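Moving the dining corner, and other jobs

The flat in Pernham has one room that does everything, and for 19 months I had it arranged badly. The table was under the window because that was where the removal men put it down. In winter the draught came straight across your plate, and in summer you couldn't read a screen there after two in the afternoon.

In April I finally measured the room properly. I drew it on squared paper, cut out bits of card for the furniture and pushed them about for an evening. The longest wall is 138 inches from the door frame to the radiator, so there was more space than I'd thought. The bookcase was what had been getting in the way. It had to go into the hall, where it now makes the coats harder to reach.
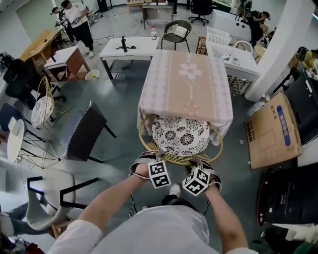 I'd read that you should leave enough room behind a chair for someone to walk past. I live alone, so I ignored that and left enough to get the hoover through. Chairs get pushed in after meals. It's a dull rule but it makes more difference than any of the storage boxes I bought last year, two of which are still flat in their packaging.

The floor was the slow part. Once the bookcase moved there was a darker rectangle where the sun had never reached, and the boards next to it had old polish on them. I used a soap from Kolldale, the little hardware shop by the station, and went over it on my knees with a cloth. It took 6 buckets of water. The rectangle is still there if you know where to look – I've decided I can live with it.

Lighting is next. The ceiling fitting hangs where the table used to be, so now it lights a patch of bare floor and I walk into it if I'm wearing a hat. An electrician from Bondarchuk quoted me for moving it and I'm thinking it over. A longer flex and a hook would be cheaper. My neighbour downstairs did that and it looks fine.

I'll write up the hall when I've sorted the coats out. If anyone has put hooks into old plaster without half of it coming down, please leave a comment and tell me which plugs you used.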